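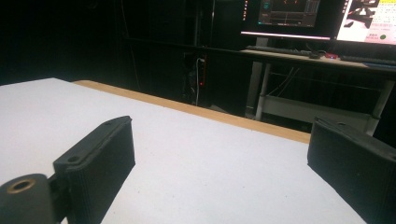
Ghazal wrote to me after the last post and said I had made giving up the car sound easier than it was, and could I please put down what it has been like since, including the bad days. Fair enough. She is thinking of doing the same and lives further out than I do.

So, the bad days first. The worst was in November, when the 32 from Clirnlow was cancelled and then the one after it was cancelled as well. I had two bags of shopping and no hood. The display at the stop went on saying "due" for a good while before it went blank. I walked home in the end, up the hill past the old dairy, and the handle went on one of the bags near the top. I lost a jar of beetroot and that was all, but I was in a foul mood until bedtime.

The other bad ones were dentist days. My dentist is in Ludau and there is no direct bus. You go into Clirnlow, wait, and come out again on the other side, so a journey that took no time by car now uses up a whole morning. I could change dentist. I have been with this one since I moved here and I don't want to.

Most days are fine, though. I go to work on the bus and I come home on the bus. I read more than I did. I finished a long novel about a salt merchant that I had been carrying from house to house for years, and it was dull, and I gave it to the shop by the station. I know the drivers by sight now. There is one who takes the roundabout far too fast and everyone standing grabs for the same pole.

Ghazal also asked about money. I kept a note of it for the first two months and then stopped, but the note is still on the fridge. The monthly pass is £70. Before, I was paying more than that in petrol alone, and the insurance had gone up again, and the last MOT came with a list. I haven't done a proper sum. There is more left at the end of the month than there was. I have spent part of it on taxis, mostly late at night, and once to get a chest of drawers home when the man selling it said it would come apart and it would not.

Things I would tell her, or anyone, before starting:

Get better shoes than you think you need. I wore out a pair by the autumn. The ones I have now are ugly and waterproof and I wear them everywhere.

Buy a rucksack with a stiff back. Shopping in carrier bags is all right from a car to a kitchen and miserable over any distance. I now shop three times a week and buy less each time. I waste less food, but I do run out of milk.

Find out when the last bus goes and then plan for the one before it.

Don't sell the car in the same week you decide. I left mine parked for a month first and only drove it twice, once for the tip. The tip is the one thing I still haven't solved. You can't walk into ours, you have to be in a vehicle, so at the moment there is a broken chair and a roll of old carpet in my hallway. Qistina Mangundap said in the comments last time that the council will collect if you ring them. I rang them. They will, but they have nothing until February.

Visiting people has changed more than I expected. I see my sister less, and when I do go I stay over, which suits us both better than me looking at the clock after supper. I have missed a couple of things I would have liked to go to. One was a talk on hedges in a village hall 29 miles away, and I was sorry about that, as I had been looking forward to it.

I also had lifts offered, lots of them, and I was bad at saying yes. I'm a bit better now. I bring biscuits.

Would I go back? If I changed jobs, yes, probably. If the 32 was cut down to the Sunday timetable, which people at the stop talk about every winter, I would have to think hard about it. For now I have renewed the pass and I have put the money from the car in a separate account so that I don't fritter it.

Ghazal, if you do it, start when the evenings are lighter. And check whether your bus runs over Christmas. Mine didn't come back until 4th January and I had to walk to the big shop and back for cat litter.

Next post will be the bathroom tiles, if I ever finish them.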